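**Wilix 2-in-1 precision screwdriver, six months in**

I bought the Wilix in March to replace a set of jeweler's screwdrivers that had slowly turned into a set of one. It cost 190 kronor at Grundness, the hardware store that also sells candles, and it came in packaging that needed a bigger tool to open.

You get a handle, a box of bits and a magnet collar. The handle is good. It's fat enough that my palm doesn't complain, and the cap on the end spins freely until you lean on it, at which point it spins a bit less freely. The bits sit in a foam tray that grips them like a grudge. I've taken to prying them out with another bit, and I suspect the designers of doing the same.

Small jobs are where it earns its keep. Glasses, battery doors, the hinge on the bread bin. It has also been inside the old office Dell twice.

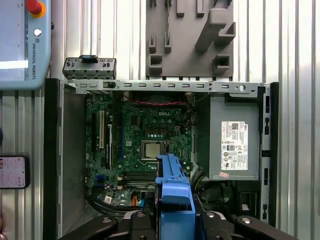 *The Dell with its lid off and the heatsink out.*

My one real complaint is the smallest Phillips, which rounded over on its second screw. I wrote to Wilix and got ticket number 3426 and a cheerful note promising a reply. The ticket is still open, and I assume it has friends by now.

The obvious rival is the Pirkano, which has better steel, a proper hinged case and a price that suggests you'll be handing it down to your children. I borrowed one for a weekend and gave it back with some reluctance. If you take things apart for a living, buy that.

For everyone else, the Wilix is fine. Get the spare bit pack while you're at the counter, and don't lose the collar. I have lost the collar.

**Rating:** 3.5 out of 5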